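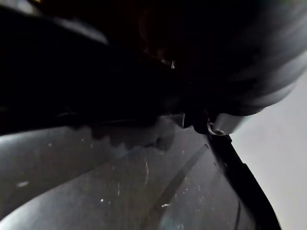
Urkow Savings – Member Services Support
Case 2618: Scheduled transfer to savings goal not posting
Status: Resolved, monitoring
Product: Goal Savings (online and mobile)
Assigned to: Araceli Ibarra, Account Support
Escalated to: Kyung-tae Won, Payments Operations

Summary of the request

The member holds a checking account and two savings goals, named "Emergency" and "School fees." A monthly transfer of $209 was set up from checking to the Emergency goal, to run on the day the member's pay arrives. The transfer was shown as "Scheduled" in the mobile app, but the goal balance stayed at $765 after the scheduled day. No error message was sent to the member, and the checking account was not debited.

The member asked for the transfer to be completed, for the cause to be explained, and for written confirmation that no missed-deposit notice would be applied to the goal.

Initial checks

1. Identity was confirmed by the standard callback procedure.

2. Both accounts were open and in good standing. There were no holds on checking.

3. The transfer rule was present and active. The source account, target goal and amount matched what the member had described.

4. The daily transfer limit had not been reached.

5. The member signed out of the app, signed back in and viewed the rule again. The status still read "Scheduled," with the original date. The website showed the same result.
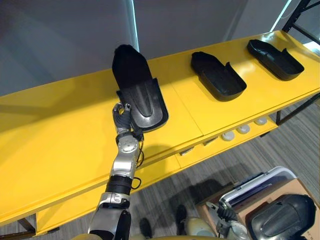 Findings from Payments Operations

The rule was set to "Run when pay arrives." Under this setting, the transfer waits for a deposit that the system recognizes as pay. The member's employer had recently moved its payroll from Erkell to Flekorach. The first deposit from the new payroll provider carried a different sender code, and our system posted it as an ordinary credit. The money was available to the member as usual, but the rule did not see a pay deposit and therefore did not start.

The School fees goal was not affected. Its transfer runs on a fixed calendar date and does not depend on the type of deposit.

K. Won also noted that the app does not display a separate status for a rule that has passed its expected date and is still waiting. This has been logged as display issue 826 and passed to the Petersen release team. No release date has been given.

Action taken

The new sender code was added to the member's profile as a pay source. With the member's consent, the missed $209 was moved by hand from checking to the Emergency goal. The missed-deposit notice was suppressed, and a confirmation letter was placed in the member's secure inbox.

The member was offered a change to a fixed transfer date and declined. The rule remains set to "Run when pay arrives." 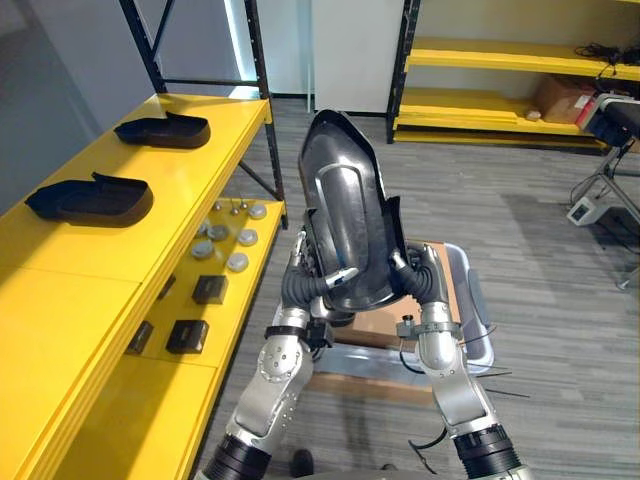 Page last changed: March 12, 2026

Member reply

"Thank you, I can see the transfer now. Please tell me whether I need to do anything before the next one. I would prefer not to find out a month later."

Response from A. Ibarra

No action is needed before the next transfer. The case will stay open for monitoring until the April pay deposit has posted, and we will write to you on the following business day. If your employer changes its payroll provider again, please send us a secure message with the name of the new provider as it appears on your statement.

Guidance for members with the same problem

Open the goal and select "Transfer rule." If the rule reads "Run when pay arrives" and the expected date has passed, look at your most recent pay deposit in checking. A deposit labeled "Credit" – as opposed to "Pay" – has not been recognized, and the rule will not start.

Select the deposit, choose "This is my pay," and confirm. The change applies to later deposits only. A transfer that has already been missed must be made by hand, or requested from Account Support.

Please do not delete the rule and create it again. Doing so resets the goal's deposit history and does not correct the deposit label.

Related cases: Transfer made twice in one month; Goal closed before final deposit; Pay split between two accounts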